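From: Liette McIntyre
To: storage-talk list
Subject: Re: [storage-talk] External drive drops out during long copies

Hi Yesenia, hi everyone,

Yesenia Bermúdez wrote:

> I've got a Salholm external SSD, the 2 TB one, and it's driving me up
> the wall. Short copies are fine. Anything long starts out fast, slows
> to a crawl, and then the drive vanishes from the desktop and comes
> back a few seconds later as if I'd pulled the plug. Same thing on the
> laptop and on my brother's desktop. I've reformatted it once already.
> Is it dying, or is it me? I have all the family photos on there and
> one old backup from March, so I'd rather not send it back until I
> know what I'm dealing with.
>
> Yesenia

I had nearly this exact problem over the winter, so you have my sympathy! Before anything else, please copy those photos somewhere else, in small batches if that's the only way it will behave. One folder, wait, next folder. It's boring but you'll sleep better. Don't reformat it again until that's done, and don't run any repair tool on it either.

Now, the slowing down and the vanishing might be two separate things. Slowing down on a long copy is pretty normal for cheaper drives. They have a fast area that soaks up the first chunk of data, and once that's full you see the real speed of the flash underneath, and it can be a shock (mine went slower than my old spinning disk, I was so annoyed). Let it sit idle for a while and it's usually quick again. Nothing is broken when that happens.

The vanishing is the part I'd chase. On mine it was the cable. I'd swapped the short one from the box for a long one so the drive could live behind the monitor, and it was fine for browsing files and hopeless under load. Did you use the same cable on your brother's computer? You don't say, and if you did, then the two machines don't tell us much. Try the original, straight into a port on the back of the desktop, no hub. I know Sandrine Texier is going to write in and say hubs are fine, and her Bennani hub with its own power supply probably is, but the little ones that hang off a laptop share one port's worth of power between everything. I had a keyboard, a card reader and the drive all on mine – no wonder it sulked.

Heat is the other suspect. Mine gets properly hot on the underside after a while, and I used to leave it lying on a folded sweater, which can't have helped. Now it goes on the bare table with nothing on top of it.

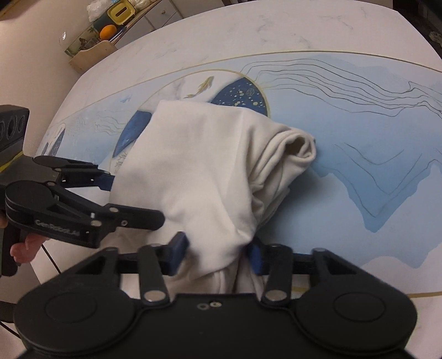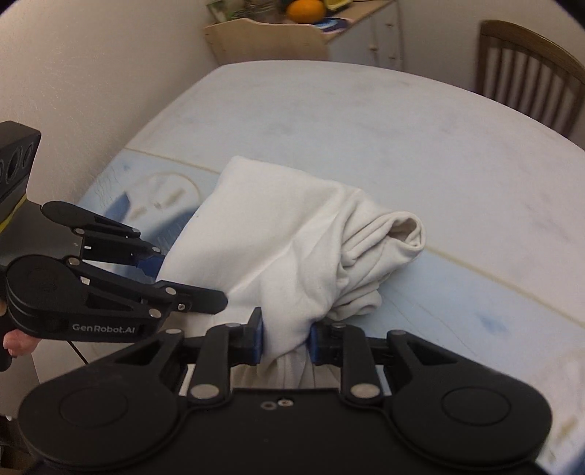 The table, both times with a white cloth on it

Once your photos are safe, do one long test copy with the short cable and check on it every few minutes. If it drops out, put your hand on the drive right then. Too hot to hold comfortably means you've got your answer, more or less. If it's barely warm and still disconnecting, I'd be thinking about the drive itself, or the little bridge chip that sits between the flash and the USB plug.

Two more things to try, both easy. See if there's a firmware update (the Salholm updater only ran on Windows when I last looked, so that might be a job for your brother's machine). And turn off whatever setting on the laptop puts USB ports to sleep to save battery. Grímur Steinarsdóttir posted the steps for that on this list ages ago, subject line "Ports falling asleep" I think, and it cured his Wukgate enclosure completely. It did nothing for me, but it took me all of 6 minutes, so no great loss.

What does the health readout say, by the way? If your software can see it, post the whole thing as text please and not a screenshot. The lines I'd want are media errors, unsafe shutdowns and the temperature. Unsafe shutdowns will be high after all that vanishing, so don't panic about that one. Media errors above zero and I'd stop experimenting and send it back.

And if it does go back, wipe it first. Mine was exchanged without any fuss by the shop, but it took 11 days and they wanted the original box, so I hope you kept yours.

Let us know which cable it was!

Liette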